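Laboratory Technician, Sample Preparation (full time)
Virnlow Materials, Utley site

Virnlow runs a small preparation laboratory that supplies weighed and labeled solids to the analysis group at Laxdal. We are hiring one technician for the day shift, 7:30 a.m. to 4 p.m., starting in July. The post reports to the laboratory supervisor.

Duties
Weigh powders into glass flasks and record the mass on the batch sheet.
Clean, dry and inspect glassware before it goes back on the shelf.
Keep the benches stocked with spatulas, funnels, racks and flask supports.
Enter finished batches in Serisance, our sample tracking system, before the end of the shift.
Report chipped or scratched glass and take it out of use.

The laboratory prepares over 3,000 samples a year. Most are small, and the written procedure must be followed at each step, including labeling and cleanup.

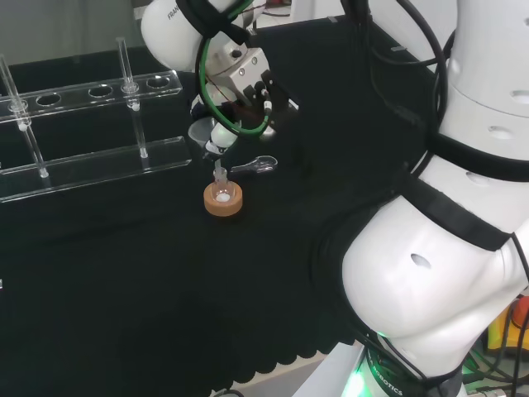 Transfer of solids into narrow-necked flasks takes up the largest part of the day. Most losses happen at the neck, and a batch with powder on the outside of the glass is rejected. Round-bottom flasks are never set directly on the bench; they sit in a cork ring, as the small one with the white substance does, with the spatula laid down to one side. Glass rods stay upright in the acrylic rack between uses. Applicants should be comfortable keeping a bench in this order for a full shift. Funnels are washed after every material change and logged by hand.

Requirements
High school diploma and 2 years of bench work, or an associate degree in chemistry or a related field.
Working knowledge of analytical balances.
Steady handling of small glassware.
Clear handwriting and basic spreadsheet skills.
Ability to stand for long periods and lift 15 kg.

Useful but not required: experience with moisture-sensitive solids; prior use of a sample tracking system.

Training on site procedures is given in the first month. Safety glasses, gloves and lab coats are supplied. Parking is free at the Utley gate.

To apply, send a resume and a cover note of no more than 200 words to the Utley site office. State your earliest start date. Selected applicants will be asked to complete a short weighing exercise.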